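The case for a second table

A mahjong table has one job, and most of the clubs and households I visit give it four. It holds the tiles, and it also holds the drinks, the sweets, the spare batteries, the small boxes of things somebody meant to take home, and at least one telephone. My argument is that any room containing an automatic table should also contain a plain one, covered in felt, within reach of the players, and that this plain table deserves more thought than it usually gets.

The technical reason is simple. An automatic table has openings in its top. Tiles go down through the middle and come back up at the sides, and both routes are open to the air for part of every deal. Crumbs, sugar and drops of cordial follow the same path as the tiles. Dénes Lakatos, who has serviced the tables at our Ollthorpe rooms for six years, keeps a tin of what he has removed from the wells. It contains paperclips, a blister of throat sweets, a hearing-aid battery and a great deal of grey paste. The paste is the expensive part. It coats the magnets and the belt, the tiles begin to arrive face up or out of line, and the owner blames the motor.

The usual answer is a rule: nothing on the table but tiles. I have played under that rule in three towns and have not seen it last a full evening. People arrive with things in their hands. A rule that tells them where an object may not go, without saying where it may, leaves them with the floor, their lap or the rim of the frame. The rim wins. It is polished, it slopes slightly inwards on the Justberg model, and anything smooth placed on it moves towards the tiles whenever the mechanism runs.

So, a second table. I would make it large, larger than seems necessary. The small folding kind fills within one round and then sheds its contents. Ours at Ollthorpe is a good size and stands close enough that a seated player can turn and reach the nearer edge.

Felt is the correct covering, and I hold to this against the members who would prefer oilcloth. Felt stops light objects from sliding. It deadens the noise of a box being put down during someone else's turn. A dark blue or blue-green shows up white packaging very well, so a sweet box or a packet can be found without rummaging. Its weakness is liquid, and that is a matter for coasters, which cost very little.

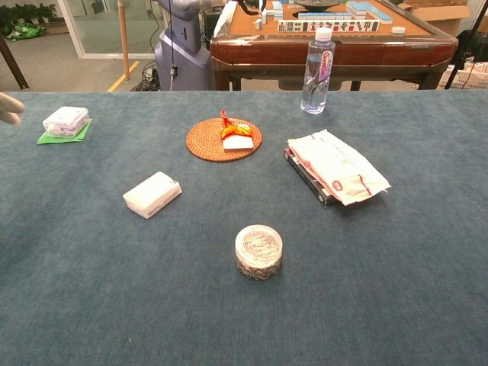

I do not think such a table should be kept tidy in the ordinary sense. A grid of trays and labels, as the Hartono rooms tried in May, asks players to sort their belongings while thinking about something else. They will not do it, and the trays become places where things are lost. Space between objects does the work better. If each box, packet or pot has bare cloth on all sides, a hand can pick it up without disturbing its neighbour, and an intruder is noticed at once.

I allow three exceptions to this looseness. Bottles stand, capped, and go towards an edge where no sleeve will cross them. Clear lidded pots are preferred to opaque tins, as a player looking for one thing then has no reason to open five. Anything round belongs on a coaster or inside something square. Woven rattan is satisfactory here. Its ridges grip the felt below, and its surface holds whatever is set upon it, including the folded paper oddments that players make between hands and then refuse to throw away.

There are objections. The first is floor area, and it is fair. A room that takes two automatic tables comfortably may take only one with its companion. I would still choose the one. The second is that players will leave their seats more often. They do, and the game slows a little. Over an evening at Ollthorpe the loss came to 13 minutes, which is less than a single stoppage for a jammed lift.

The third objection comes from Mummont, where the older members hold that refreshments have no place in a playing room at all. They may be right in principle. Their own rooms are very clean. They also close at nine, and half the membership goes on to play elsewhere, at a kitchen table, with a bowl of peanuts in the middle of the wall.

Felt should be brushed after each session and replaced when it pills. Buy it a hand's width wider than the table on every side and do not tack it down, so that it can be lifted off and shaken out of doors.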